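Before comparing finger pads on the Torno hand-held gripper, complete the steps below for each set. The procedure applies to the Barros and Paverier pads in use at the Cotport laboratory.

## Baseline check

1. Place the gripper over a plain white surface under even light.
2. Open the fingers fully and confirm that both pads are in view of the camera.
3. Inspect the inner faces and edges of both pads. Record any scuffs, chips, or ragged edges on the wear sheet.
4. Save one still with the pads open.

## Grip trial

1. Run 296 open-and-close cycles without a load.
2. Repeat the cycles with the test block, using the same finger speed.
3. Enter the number of dropped blocks in column 2.
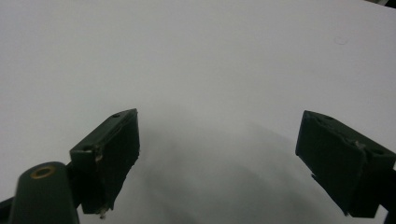 Pads with wear at the edges may remain in the comparison, provided that the wear is entered before the first cycle. Replace both pads together at 3,000 cycles. Do not pair a new pad with a used one, and do not carry results over from an earlier set.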